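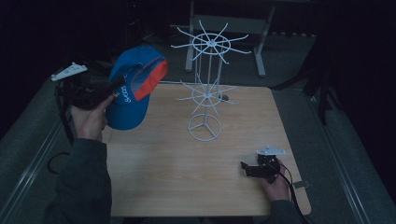
How do you keep baseball caps from losing their shape? Hang them by the crown or set them over something round, and don't stack anything on top.

I had 8 caps in a drawer for years and most of them came out with a crease down the front. In April I finally bought a wire rack from Jaketti. It was 35 dollars, and the assembly was just screwing the pole into the base.

It's a white stand with two tiers of arms. I use the top tier for caps and leave the lower one for scarves - the lower arms sit too close to the table for anything with a brim. The blue cap with the white script on it is the one I wear most, so it gets an arm facing the front.

Kavinda Gazi asked me if the rack tips over. It does lean if you load one side, so I put a cap on the left, then one on the right, and keep going like that. Heavier winter hats stay in the closet.
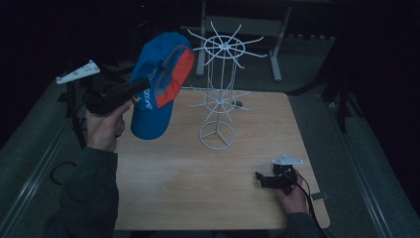 Cleaning before hanging

I wipe the sweatband with a damp cloth and a drop of dish soap, then let the cap dry overnight. The washing machine ruined the brim on my old Bremlow cap, so I do them all by hand now.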